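Speaker notes – "What to ask before you buy grippers"
February 2024
Speaker: Brenda Wragg. Slot: 14 minutes, then questions. Reece Staniforth changes the slides.

## 1. Opening (keep it short)

- Good afternoon, and thank you for the invitation to Stasitz.
- Say my job in one sentence: I prepare the equipment plan for our group, and I sign the orders.
- I am not an engineer. Say this early, so people feel free to ask me simple questions also.
- The talk is about hand-held grippers for recording household handling tasks. It is not about which robot arm to buy later. Somebody will ask. Answer: next year's budget.

## 2. What we wanted to buy

- First plan: four sets from one supplier, Lightfoot, all in one order.
- Second plan, the one we followed: two sets now, two sets after the first review.
- Explain why we changed. With four sets we had no money left for finger pads, cables and markers, and without these small things a set stays in the cupboard.
- Mention Gandura here. Their offer was good, but spare parts were on a separate price list which we received only when we asked the second time. Always ask for this list on the first day.

## 3. The money slide

- Leave the slide on for a while. People like to copy the numbers.
- Total for the first year: 2674 pounds for running costs only. The grippers are not inside this number.
- Finger pads: 263 pounds.
- Printed markers and mounting: 230 pounds.
- The rest is cables, storage, cleaning material and household objects.
- Household objects had no line of their own in the first budget. Reece bought them from petty cash, and I had a small folder full of receipts. Now they have a line.
- If there is a question about staff time: it is in another budget, I can send it by e-mail.

## 4. Choose the objects before the gripper

Speak slowly in this part – it is the main point of the talk.

- Make the object list first. Then ask the supplier to show the gripper with your objects, on your table.
- Suppliers like to bring a foam block. A foam block is easy to hold and it tells you very little about a smooth plastic thing.
- Our list has thick objects, thin objects, and objects with buttons. For each one, write down where the pads should touch it.
- Ask how wide the fingers open, and ask for it in writing. Odia gave us a drawing with the measurements, and this saved us two meetings.
- Look also at what the camera sees past the object. A tall object hides a part of the table, and the person who plans the room should know this.

Next slide, two pictures. Let people look first, then speak.

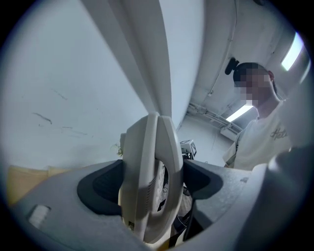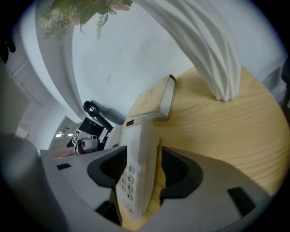 Both are off-white plastic, held upright between the two black pads. Say that the first is a thick loop and the second is a cordless phone, with the pads on the lower half of the handset. Ask the room which one they would put on their own list, and wait for at least one answer.

## 5. Planning the room

- A table costs little, but the floor space is not free. We had to book the room for the full term.
- Count the sockets before the furniture arrives. We did it after.
- Plan one shelf for objects and one shelf for equipment. When they are mixed, people lose time each morning.
- Put a date on every pad when it is fitted. Then you can make the next order from real use, and the finance office will believe you.

## 6. Last slide: what I would ask a supplier today

1. Can I have the spare parts list with prices, for two years?
2. How long is the delivery for one single pad?
3. Who pays the postage when a unit goes back for repair?
4. Can we borrow a set for a week before we order?

- Question 3 was not in our contract. Tell the story only if there are more than two minutes left.
- Thank Reece. My e-mail address is on the slide, and the budget sheet is available for anybody who writes to me.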